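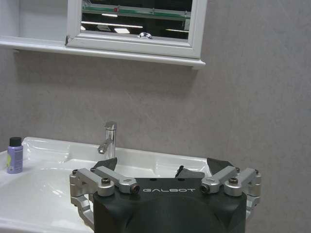

Chapter 6
Working Around a Sink

I put off bathrooms for as long as I could. When we started our build at the Jidau workshop, I wanted nice square boxes on a flat bench. Then I tried reaching past a faucet, and my tidy arm paths were useless.

So in this chapter we'll plan a reach in a tight spot. Keep your notes from Chapter 5 handy (you'll want the joint limits!). 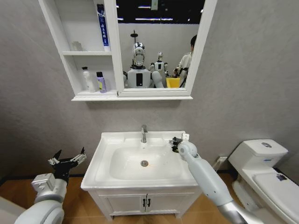 Photo: Liapis workshop archive

Start with the cabinet. It has open shelves on the left and a mirror door on the right, and I'd leave the mirror for later.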